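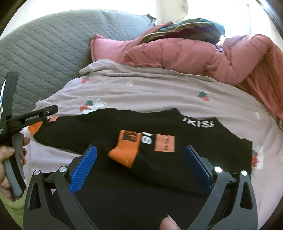 ベッドに広げた黒いTシャツ。衿を向こう側にして置くと、形を整えやすいです。

黒いTシャツを黒いまま着るための洗濯メモ

黒い服が好きで、クローゼットの半分以上が黒です。悩みはもちろん色あせ!白っぽくなったり、赤茶けたり、脇のあたりだけ妙にグレーになったり。あれこれ試して落ち着いたやり方をまとめておきます。

洗う前
まず裏返します。これだけで表側のこすれがずいぶん違います。ポケットのティッシュ確認も忘れずに(黒い服にティッシュの粉、あの絶望感…)。タオルやフリースとは必ず分けてください。毛羽の出るものと一緒に回すと、あとでコロコロをかける時間のほうが長くなります。
新品は最初の2回だけ単独で洗います。染料が出やすい時期なので、白い靴下を巻き添えにしないように。

洗剤と水
蛍光増白剤の入っていない中性の液体洗剤が基本です。私はミレット(Millet)のおしゃれ着用、900ml入りの詰め替えを使っています。香りがほとんどなくて、これがすごくいい!粉の洗剤は冬の冷たい水だと溶け残って白い筋になることがあるので、使うなら先に洗面器で溶かしてから。
水は冷たいままで大丈夫。お湯は色が出やすいので、皮脂汚れが気になる衿だけ、ぬるま湯と洗剤を指でなじませて5分ほど置きます。ゴシゴシは禁物です、そこだけ白くなります。
詰め込みすぎもよくありません。洗濯槽の半分くらいがちょうどよくて、すすぎは多めに。洗剤が残ると乾いたときに白くぼんやりします。

脱水と干し方
脱水は1分。短いと思うでしょう?でもTシャツならこれで十分だし、変な折りじわがつきません。出したらすぐ、肩を持ってバサッと5、6回振ります。
干すのは裏返しのまま、日陰で。直射日光は本当に色が抜けます。うちはベランダの北側に物干しがあるのでそこが黒い服の指定席、雨の日は浴室です。ハンガーは裾から入れること。衿ぐりから押し込むと伸びます。厚みのあるハンガーが欲しくて買ったグリステルの5本組(2398円)、肩の跡がつかないので大満足しています。
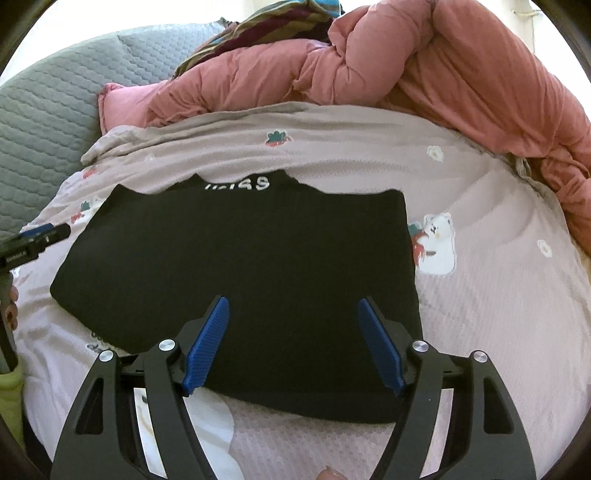

たたむときは、完全に乾いてからにします。少しでも湿り気があると、引き出しの中でにおいのもとになりますから。平らな場所に広げて、手のひらで中心から外へなでるようにしわを伸ばし、両脇を内側へ折って、裾から上へ二つか三つ。折り目をぎゅっと押さえないのがコツで、ふんわりのほうが折り筋が白く出ません。
プリントのあるものは、文字の真ん中で折らないほうが長持ちします。どうしても折り目がかかるときは、たたむ位置をときどき変えてみてください。プリント面どうしが重なるとくっつくことがあるので、夏場は薄い紙を一枚はさんでおくと安心です。
アイロンは裏から、あて布をして中温。表から直接当てるとテカります。プリントの上には絶対に当てないこと。

ほこり取り
粘着ローラーもいいけれど、私は断然ブラシ派です。グローナムの洋服ブラシは毛がやわらかくて、上から下へ軽く払うだけで見違えます。急ぐ朝は、食器用のゴム手袋をはめて服の表面をなでるだけでも、猫の毛がおもしろいほど集まりますよ。

色があせてきたら
3月の衣替えのときに、まとめて染め直しをしています。メンデンの黒の染料1袋で、Tシャツ355グラム分くらいを目安にすると濃く染まりました。綿と麻はよく染まりますが、ポリエステルの縫い糸は染まらず白っぽく残ることもあります。それはそれでステッチみたいでかわいい!
染めたあとは水が透明になるまですすいで、最初の数回は単独で洗ってください。

追記:お酢を入れると色止めになるか、というご質問をよくいただきます。すすぎに大さじ1杯入れていた時期もありますが、私には違いがわかりませんでした。塩素系の漂白剤を使う日は、お酢は絶対に一緒に使わないでくださいね。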